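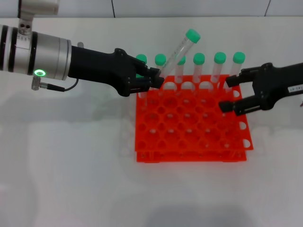
Orange two-tier rack, mint-green caps, back row in use.

Rack fit for capped plastic tubes
Posted in: Bench & Storage

flerno_bench
Tue 5 September
Trying to settle on one rack type for the whole bench. The orange grid rack holds the tubes upright, but I'm getting lean on the shorter ones. Holes are round, tubes are clear plastic with screw caps. Has anyone compared these with the Rollum wire type? I need 60 positions.

pipetdown
Lean comes from the gap between tube and upper hole. Measure both. If the lower plate has holes too, check that the tube bottoms sit in them.

rack_and_file
I ran the Rollum wire racks until November. Fine in a water bath, poor on a table. Tubes rattle and the wire scuffs the graduations. Stay with the plates.

tmk49
Disagree. Wire drains faster and you can read the marks without lifting the tube. On an orange grid you have to pull each one.

rack_and_file
You only pull it if you fill the rack from the front. Load the back row first and leave the front open – the lower part of the tube is visible between the plates.

pipetdown
Depends on the light. Orange plastic throws a reddish tint on a white table and faint printing gets hard to read. I put a white card behind the row.

flerno_bench
Measured. The holes are oversize for the short tubes, fine for the long ones. Trerora lists an insert, part 726, but gives no bore size.

tmk49
Ask them for the drawing. I would not order 60 of anything off that listing.

rack_and_file
Agreed on that much. Also check cap diameter against hole spacing. Adjacent caps that touch will loosen each other.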